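**Likel Opens Its Paper Craft Room to Everyone**

Thursday, December 14, 2023

Likel is thrilled to open a free paper craft room at Hnatiuk, with tables for 23 folders at a time and about 3000 sheets of colored paper to start us off! 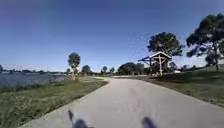
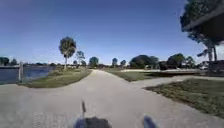 Valentyna Savchuk said she had been folding garlands alone at her kitchen table since August and couldn't wait for company. Beginners' evenings run for six weeks (scissors and glue are on us), and the first project is a hanging paper lantern. Sign up at the Likel front desk.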